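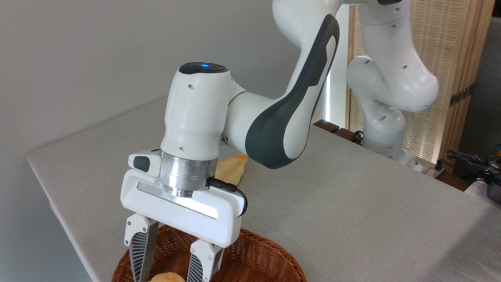

Round Woven Bread Basket, Reddish-Brown
Hivau Table Service Range

Availability: in stock
Sold: individually or in cartons of 60
Carton price: $2,196.00, excluding tax
Lead time: cartons are dispatched from the Farnov warehouse

Product Overview

The Hivau round bread basket is intended for table and buffet service in dining rooms, residential care facilities, college halls and conference venues. It is a woven wicker basket in a reddish-brown colour, with an open top and a raised rim. Rolls may be placed directly in the basket or on a folded napkin, according to the practice of the establishment.

The basket is supplied without a liner, handle or lid. Customers who require a covered basket for outdoor service should refer to the Omava series, which is listed separately and does not share liners with the Hivau range.

Wicker is a natural material. Variation in tone between baskets, and within a single basket, is to be expected and is not accepted as grounds for return. Where a closely matched set is needed for a head table or display, customers are asked to note this on the order form, and the warehouse will select from a single batch where stock permits.

Recommended Use

The basket is suited to dinner rolls, buns and small pastries. Longer items, such as batons and filled pastries, are better presented on a board or directly on a serving cloth beside the basket, as they tend to bridge the rim and shed crumbs onto the table. Sliced loaves may be served upright if the slices are packed firmly enough to support one another.

Bread should be cooled before it is placed in an unlined basket. Steam trapped beneath warm rolls will soften the crust and, over repeated services, will dull the finish of the weave. Items glazed with sugar, honey or butter should always be served on a liner.

For buffet service, it is recommended that baskets be exchanged at the counter and refilled in the kitchen. Topping up a basket at the table leaves older bread at the bottom and makes stock rotation difficult.

Table Linen

The reddish-brown colour is most often ordered with plain cloths in light grey, beige or natural shades. The Cabrera table cloth, available in both grey-beige and oatmeal, is stocked for this purpose and may be added to any carton order. Strongly patterned cloths are not discouraged, although institutional customers have generally preferred a plain ground for bread and pastry service.

A cloth or mat should be laid beneath the basket on polished or varnished tables. The underside of the weave is not padded and may mark a soft finish if the basket is dragged.

Care and Cleaning

Crumbs should be removed after each service by inverting the basket and tapping the base lightly. A dry, soft-bristled brush may be used for the gaps in the weave. The brush should be reserved for this purpose and kept apart from those used on floors or counters.

Marks may be wiped with a cloth wrung out in warm water and a small amount of mild dish detergent. The basket should then be wiped again with clean water and left to air-dry, rim down, on a rack. It must not be soaked, placed in a commercial dishwasher, or dried in an oven or warming cabinet.

Baskets may be nested for storage once fully dry. Stacks should be kept on an open shelf, away from radiators and direct sunlight. Baskets stored in plastic bags or sealed tubs are likely to develop mildew -- particularly over a humid summer -- and damage of this kind is not covered by the warranty.

Inspection and Replacement

Each basket should be checked by hand before service. Any basket with a broken or lifting strand at the rim should be withdrawn, as loose ends can catch on linen or sleeves and fragments may fall into food. Repairs with glue, wire or tape are not suitable for baskets in food use. A withdrawn basket may be kept for dry display, provided that it is clearly marked and stored separately.

The manufacturer's warranty covers faults in the weave for 2 years from the date of delivery. Claims should be submitted with the order number and a photograph of the affected area. Ordinary wear, water damage and variation in colour are excluded.

Ordering Information

Single baskets may be ordered through the online catalogue. Carton orders require a purchase order number and are limited to 2 cartons per delivery address; larger quantities are handled by quotation. Orders for the December catering season should be placed by the end of October.

Freight is calculated at checkout. Deliveries to remote and northern postal codes are subject to an additional charge.

Related Products

Cabrera table cloth, grey-beige
Cabrera table cloth, oatmeal
Omava covered basket, outdoor series
Hivau basket liner, round, cotton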